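Section 6. Moving the Zaltelby Server to a Replacement Computer

Use this section when the computer that runs the Zaltelby scheduling server is taken out of service for repair, or is replaced. The procedure moves the license, the shift database and the terminal pairings. It does not move user-created report templates, which are covered in Section 9.

Before you start

You need the administrator password, the license key supplied by Mitix, and a USB drive with at least 30 GB free. Choose a time when no shift change is due. Terminals keep recording clock-ins while the server is offline, up to a limit of 3,842 entries per terminal.

CAUTION: Do not run two servers with the same license key on one network. Terminals will pair with whichever server answers first, and entries may be split between the two databases.

6.1 Export from the old computer

1. Sign in to the Zaltelby console as administrator.
2. Open Settings, then Maintenance, and select Stop Scheduling.
3. Wait until the status line reads IDLE.
4. Select Export All and choose the USB drive as the target.
5. When the export ends, write down the six-digit check code. It is not stored in the export file.
6. Select Release License. The console closes.

Note: Seasonal calendars are exported with the database. If your site uses the Ramadan hours calendar or the April tax-year calendar, confirm that each one appears in the export summary before you release the license.

6.2 Import to the new computer

1. Install the server software, version 6 or later. Earlier versions cannot read the export file.
2. Give the new computer the same fixed IP address as the old one. If this is not possible, see 6.3.
3. Start the console and select Import. Enter the check code when asked.
4. Enter the license key and select Activate.
5. Open Terminals. Each terminal should change from gray to green – large sites may take several minutes.
6. Select Start Scheduling.

If a terminal stays gray, restart it from its own menu. Do not delete it from the list; deleting a terminal discards the entries it has not yet sent.

6.3 Changing the server address on terminals

1. On the terminal, hold Menu and enter the service PIN.
2. Select Network, then Server.
3. Type the new address and press Save.
4. Repeat for each terminal, including any Zimurum door units.

6.4 If the old computer will not start

Use the most recent nightly backup in place of the export file. Nightly backups have no check code; leave the field blank. The license must be released by Mitix support, and activation stays locked until this is done. Disconnect the old computer from power and from the network before any cover is removed.

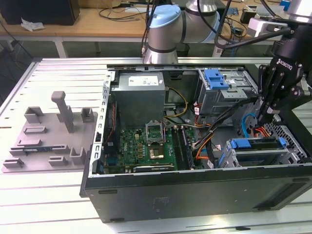
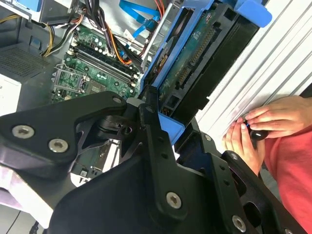
Figures 6-1 and 6-2. Desktop computer with the case open, motherboard visible.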